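Ferna wipe-clean tablecloth, bought in December, 5 months of hard use

Rating: 4 out of 5

Ok quick one, kids home in 25 minutes. Bought this after the third cotton cloth went in the trash. Red wine, then turmeric, then a marker with no cap. Wanted something I could wipe and forget.

Good stuff first. Wipes clean. Ketchup, gravy, coffee, all gone with a damp rag. Glue stick took a bit of scrubbing. Hangs nicely once the fold lines drop out, took mine a week. Don't iron it, the tag says so and my sister in law found out why.

Size is true to the listing. We have the Nistor extending table, long version, and it covers with a decent drop both ends. With the leaf in, less so. Measure with the leaf IN, I didn't.

Compared to the Zemau one my mother has: Zemau is thicker, feels more like a place mat, slides less. Also costs double and smells of shower curtain for a month. Ferna had a smell too but gone in two days with the windows open.
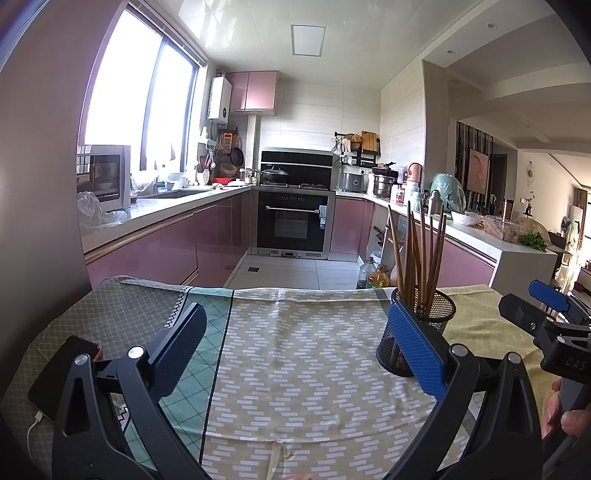 Table with a patterned cloth on, grey, green and beige panels.

Bad stuff. Edges. No hem on the short sides and one corner is already starting to curl. Not a big deal but it bugs me every time I sit down. Also hot pans, no. Use a trivet. Mine has a shiny ring from a casserole and its never coming out.

Slips around on a varnished top. Got four of those clip things, fixed. Should come in the box at this price if you ask me.

Delivery was slow, came rolled in a tube wich is better than folded I guess. Customer service was fine, a guy called Melquiades Alvarado answered my email same day and sent a swatch of the other colorway for free. Didn't like it. Nice of him though.

Would I buy again, yes, for everyday. Not for Thanksgiving, for that I still get out the linen and just suffer. If you have toddlers get two and swap them.

One star off for the hem. Fix the hem Ferna.

Reviewed June 1, 2022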